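Gripper Trials / Two-Arm Cell / Workshop Notebook
Print this entry | E-mail this entry

Thursday, entry opened 9.15

Purpose of the session: to compare the existing finger set (referred to below as set A) with the revised set supplied by Delline (set B) on the bag-packing task, and to establish whether the revised set may be adopted for the Bostville work. Present for the whole of the session: B. Haberkorn and the undersigned.

Both arms were homed and checked against the reference marks before the first run. The left arm repeated its home position satisfactorily. The right arm required a second attempt, the same behaviour as was recorded in February, and the matter remains open with the controller supplier. Joint speed limits were left at the values agreed at that time. The force threshold for closing was set to 30 on the controller's own scale for both grippers and was not altered during the morning.

Set A was used first, on both arms. The task is divided as before: the right gripper holds the rim of the fabric bag while the left gripper collects an article and releases it inside. The bottles and the film item are to be treated as separate cases in the results, as the two make quite different demands on the fingertips.

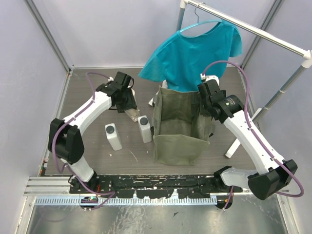
The runs with set A may be summarised as follows. The bottles gave little difficulty when approached from above with the fingers on either side of the body. An approach at the cap was tried at Ms Haberkorn's request and was abandoned after several runs, the hold being judged insufficient for the lift. Thin film remains the weak point of this set. The fingertips close at a slight angle, and the film tends to creep towards the palm as the force rises. When it is then released over the bag it does not always fall cleanly, and the arm must repeat the opening movement. A repeat was written into the script some time ago as a temporary measure and is still in place. It ought to be removed once a suitable fingertip has been chosen.

The rim hold was acceptable. It should be noted that the fabric gives way under load and that the mouth of the bag changes shape as the other arm descends. The planner takes no account of this. For the present the approach height has been raised, at some cost to the time taken for each run.

Cables. The routing on both arms is unchanged from the last entry. Şükran Tekin has asked that the clearance of the loop at each elbow be checked whenever the wrist programme is changed, and this was done before and after the change of fingers. No correction was made.

11.40. Change to set B. The exchange took longer than the supplier's sheet suggests, owing to the two inner screws, which can only be reached with the short key. The short key is to be kept in the Okar drawer from now on and returned there. Calibration of the opening width was repeated on both sides. The first value for the left gripper was plainly wrong and was discarded; the second agreed with the right.

Set B closes flat over its full travel. On the film item the improvement was evident from the first runs, and the repeated opening was called for far less often. On the bottles there was no clear difference between the sets. On the bag rim set B was slightly worse, the harder pad tending to slide along the stitching when the pull was not square to the edge. Ms Haberkorn is of the opinion that a softer pad on the right gripper alone would answer the purpose, and I agree that this should be tried before anything further is ordered.

The afternoon was given to the reach test, in which one gripper is taken down into the open bag while the other waits clear of it. The waiting position of the right arm had been moved outwards in the new script - the former one left too little room for the wrist of its neighbour. Descent was set at low speed throughout. The log was started at 14.10 and is stored under the name Gökçe 216, following the numbering of the earlier series.

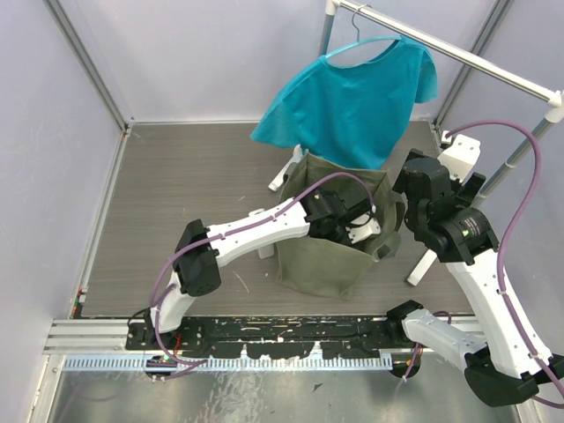

Britta Haberkorn

I add the following on the reach test, at which I operated the controller. The left arm was able to take up the programmed depth in the bag without a joint limit warning. The margin at the elbow is nevertheless small, and I should not wish to see the bag placed any farther from the left base than it is at present. If a deeper bag is to be used, the base positions must be considered again.

The controller held its cycle time during single-arm motion. With both arms moving, over 600 late messages were entered in the log, nearly all of them at the moment when the second arm left its waiting position. Tekin believes that the logging service itself is responsible. I propose to repeat script 435 with logging reduced to the wrist joints before any change is made to the controller settings.

Still to be done: softer pads for the right gripper; the repeated opening to be removed from the script for set B only; the homing fault on the right arm to be reported again, with the February entry attached. Set A is to be cleaned and kept complete with its screws until the pad question has been settled.

Cell switched off at 16.50. Set B left fitted on both arms.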